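Drucken | Per E-Mail senden
20. November 2018, von Eleni Kadrić

Zwischenbericht an die Förderstelle: Werkraum Undidar, Boden, Wandplatten und Handwerkzeug

Liebe Frau Górecki,

Sie hatten am Telefon gesagt, ich soll einfach schreiben, wie es läuft, und mich nicht mit dem Formular quälen. Das nehme ich jetzt mal wörtlich (das Formular liegt trotzdem ausgefüllt bei, keine Sorge!).

Also, der Boden. Im Juli hatten wir ja noch den alten Belag drin, der sich an der Heizungsseite hochwölbte und unter dem der Kleber bröselte. Der ist komplett raus. Stojan Papadopoulos hat mit der Firma Ciltov den Untergrund gespachtelt und dann in Hellgrau beschichtet. Ich war erst gegen das helle Grau, ich hätte lieber was Dunkleres gehabt, auf dem man nicht jeden Krümel sieht, aber der Raum ist dadurch viel freundlicher geworden und heruntergefallene Schrauben findet man sofort wieder. Abgerechnet sind dafür 1713 Euro, der Beleg ist die Anlage zum Formular.

Bei den langen weißen Platten sind wir noch mittendrin. Sie sollen später an die Längswand, als abwaschbare Fläche hinter den Arbeitsplätzen, und werden vorher auf dem Boden ausgelegt und angezeichnet. Das dauert länger als gedacht, die Wand ist nämlich krumm. Špela Perić hat sie an drei Stellen nachgemessen und jedes Mal den Kopf geschüttelt, und ich hab mir dann auch selbst die Wasserwaage geholt und mitgeschüttelt.

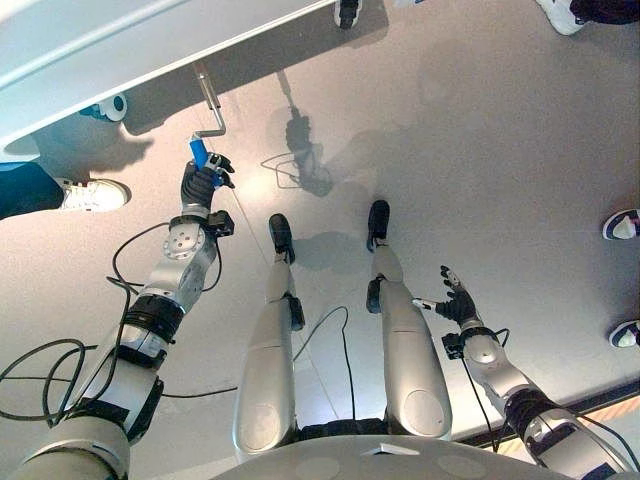
Womit ich beim Werkzeug wäre. Wir haben uns entschieden, die Griffe farblich zu sortieren: Blau bleibt immer im Werkraum, alles andere darf ausgeliehen werden. Klingt nach Kleinkram, spart uns aber jeden Abend eine Suchrunde! Vom bewilligten Werkzeuggeld sind 824 Euro ausgegeben, bestellt haben wir bei Samance. Zwei Posten waren falsch geliefert und sind schon umgetauscht, einer fehlt noch. Die Aufhängung für die Wand planen wir erst, wenn die Platten sitzen, sonst bohren wir doppelt.

Ein Punkt, den ich nicht schönreden will: die Steckdosen. Auf der Fensterseite gibt es viel zu wenige, deshalb laufen im Moment Kabel über den Boden, und das soll kein Dauerzustand sein. Teodora Kovačević hat ein Angebot für eine Kabelführung an der Wand eingeholt. Es liegt über dem, was im Antrag stand. Ich würde den Unterschied gern aus dem Rest vom Bodenposten decken, wenn Sie damit einverstanden sind. Geben Sie mir da kurz Bescheid? Eine Mail reicht völlig.

Aufgeräumt wird inzwischen jeden Tag, und zwar die letzten 45 Minuten, fest im Plan. Vorher hieß es immer »macht der Letzte«, und Sie können sich vorstellen, wie das aussah. Gekehrt wird von hinten zur Tür, nasses Wischen ist nur mit dem milden Reiniger erlaubt (der scharfe macht die Beschichtung stumpf, sagt Ciltov, und ich probiere das lieber nicht aus).

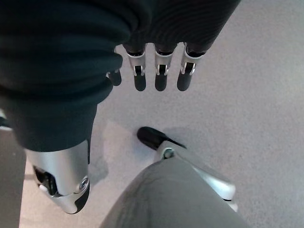
Eleni Kadrić
Projektkoordination, Werkraum Undidar

Noch zum Zeitplan: Die Platten wollen wir vor der Winterpause an der Wand haben. Bei der Kabelführung hängt es an Ihrer Antwort und am Elektriker. Die Regale von Song habe ich nach hinten geschoben. Sie sind bezahlt, aber noch nicht geliefert, und im Moment wäre ich eher froh, wenn sie sich Zeit lassen, denn wir brauchen die Bodenfläche zum Auslegen.

Und dann hatten Sie nach den Wandhaken aus dem alten Raum gefragt. Die haben wir behalten, sie liegen in einer Kiste bei Stojan und werden wieder verwendet, sobald wir wissen, wo. Wenn Sie vorbeikommen mögen, gern vormittags, und bitte den Hofeingang nehmen, die Vordertür klemmt wieder.

Drucken | Per E-Mail senden
3 Mal geteilt | 0 Kommentare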